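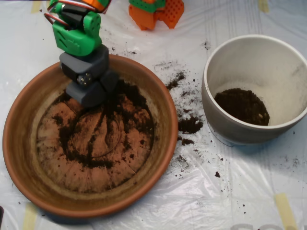 Why small suppliers should read the trade chapters

Public discussion of accession to a common market tends to settle on elections, courts and borders. The trade chapters receive a fraction of that attention, although they determine what a small manufacturer may sell, to whom, and with which papers attached. I have spent much of the past year reading them on behalf of firms with fewer than 50 employees, and I set down some observations here.

The first concerns product certification. A firm such as Mulder, which makes fittings for water pipes, currently holds a national certificate that is accepted at home and in 2 neighboring countries. Once the common rules apply, that certificate will lapse after a transition period, and the replacement must come from an accredited laboratory. The draft law names the procedure but leaves the fee schedule to a later regulation. Firms are therefore asked to plan for a cost that has not been published.

The second concerns public procurement. Opening tenders to foreign bidders is a standard obligation, and I support it. The notice periods deserve more scrutiny than they have had. Direck, a supplier of school furniture, told me it had four working days to answer a request for additional documents in a recent tender. Larger competitors keep legal staff for this purpose. Direck has one office manager, and she was on leave.

Hendrik De Smet, who advised on similar legislation elsewhere, made a useful remark at a meeting in November. In his experience, the ministries that published draft regulations together with the draft law received better comments and fewer complaints afterward. Our own ministry received 200 written comments on the procurement bill and has replied in general terms only.

A third matter is labor mobility. Workico and Giveo both recruit seasonal staff across the border, and each has interpreted the notification requirement differently. Workico files before the contract is signed, Giveo on the first day of work. The inspectorate has accepted both practices — so far without written guidance.

I have asked the ministry for the fee schedule and for its reading of the notification rule. Any reply will be published on this page in full.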